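About Skitport

Skitport is a commercial linen service. We wash, dry, fold and deliver towels, sheets and robes for motels, day spas, physio clinics, swim schools and a couple of aged care homes. We collect dirty linen in the evening and have it back on the customer's shelf before they open.

We started with two second-hand washers and one van. The laundry is now at Treria, in a building that used to be a cool store, with the wash floor at one end and the folding room at the other. There are 30 of us across two shifts.

What we do

Most of our work is towels. Bath, hand, gym, beauty and pool towels all come through, and each customer wants them folded their own way. A day spa usually wants thirds with the hem hidden. A gym wants halves and doesn't mind much about the hem. We keep a fold card for every customer on the wall of the folding room, and the card goes on the docket so the drivers can check it too.

We also do flat sheets, pillowcases, treatment table covers and robes. We don't do dry cleaning, uniforms with name badges attached, or doonas larger than queen.

Why we brought in automation

The wash end of a laundry has been mechanised for a long time. The folding end hasn't. On a full day one of our folders could handle 1000 towels, standing up, making the same reach and the same turn of the wrist each time. People are good at it, but it wears on shoulders and thumbs, and our injury register showed that clearly enough. We were also finding it hard to fill the late shift.

We had a look at the big folding machines used by hospital laundries. They are fast, and they suit long runs of one item. Our runs are short and the towels change from bag to bag. So we went with arms at a table, working on one towel at a time, which can be switched from one fold card to another.

The first station went in during March. We call the folding software Dafis, which was the name of the job folder it lived in and never got changed. It was built by our own small automation group along with the fitters who look after the washers.

What it does and what it doesn't

Dafis handles bath and hand towels in plain colours. It is slower than a good folder. It runs steadily, though, and it doesn't mind the late shift. Textured towels took longer to get right than smooth ones, as the thick weaves spring back at the fold and the edges are harder to pick out.

Robes, fitted items and anything with a tie or a pocket are still folded by hand. So are stained or frayed towels, which people pick out earlier at sorting. We have no plan to change that. A person can feel a thin patch in a towel long before it turns into a hole, and customers notice when those get through.

What has changed for the people here

We told staff before the first station was ordered that no one would lose hours over it, and we wrote that into the roster agreement. Those are still the terms. What did change was the work itself.

Folders now rotate every 90 minutes between hand folding, sorting, packing and minding the stations. Before, a person could spend a whole shift at one bench. Minding a station means feeding it, checking the stacks against the fold card, clearing it when a towel bunches up, and writing down what went wrong. Those notes go to the automation group and are read the next morning.

6 of our folders have done the station training so far. It is paid, it's done in work time, and it comes with a higher rate at the end. Some people have said no to it and prefer the bench, and that is fine too.

Not everyone was pleased. A few of the longer-serving staff felt the folding room got quieter and less sociable once the benches were moved apart, and they were right. We have since put two benches back side by side near the window. The lunch break was also staggered for a while to keep the stations fed - that was unpopular and we dropped it. The stations now stop for lunch when everyone else does.

Anyone on the floor can stop a station at any time. They don't need to ask and they don't need to fill in a form first.

Working with us

New customers can start with a trial bag. Send us a mix of what you use, tell us how you like it folded, and we'll write up a fold card and return the bag with a price. If you're not sure what fold you want, a photo of your shelf is enough to go on.

We take on folders, drivers and wash hands through the year. No laundry experience is needed for folding. Tours of the folding room can be arranged for customers and for other laundries thinking about the same step. Please wear closed shoes and tie back long hair.

A folded teal towel on a white tabletop

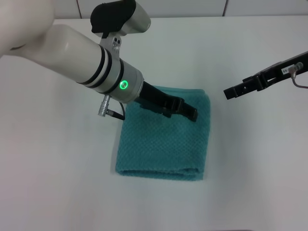
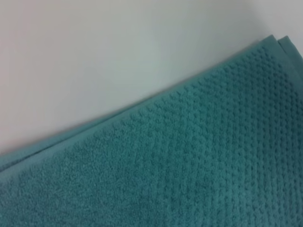 Page written by Skusero
Folding Room Lead, Skitport, Treria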